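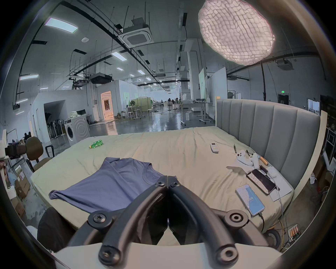 Figure 4. T-shirt laid out on the bed, with small items still on the sheet.

4. Folding T-shirts on the bed

This section is for the folding of short-sleeve shirts. For trousers and towels please see section 5.

Before you start

The bed of the Ovedville set is used as the folding surface. The sheet can have wrinkles, this is normal, but big folds under the shirt must be pulled flat by hand. Keep a free area of at least 40 cm on each side of the shirt.

Steps

1. Move phones, remote controls and bottles to the headboard side of the bed, or take them away completely.
2. If a phone is charging, lead the cable over the edge of the mattress and not across the folding area.
3. Put the shirt flat on the sheet, front side down. Open both sleeves to the outside.
4. Smooth the shirt from the neckline to the hem with the open hand. Do this two times.
5. Fold one side to the middle, and lay its sleeve back on itself. Repeat for the other side.
6. Fold the hem up to the neckline. For the Julside drawer, fold one more time.
7. Place the finished shirt on the pile. One pile has maximum 16 shirts.

Note: The neckline of the shirt is visible in Figure 4. Your shirt may lie in another direction on the mattress. The steps are the same.

Note: Thick cotton (more than 200 grams per square meter) does not hold the last fold well. Leave it at step 5 and roll it from the hem.

CAUTION: Close the cap of every bottle before you lay it on the bed. A wet spot on the sheet goes into the clean laundry very fast.

CAUTION: Do not place a pile on top of a phone or its cable.

Change the sheet every Thursday. Spare sheets can be asked from Subbarao Naidu.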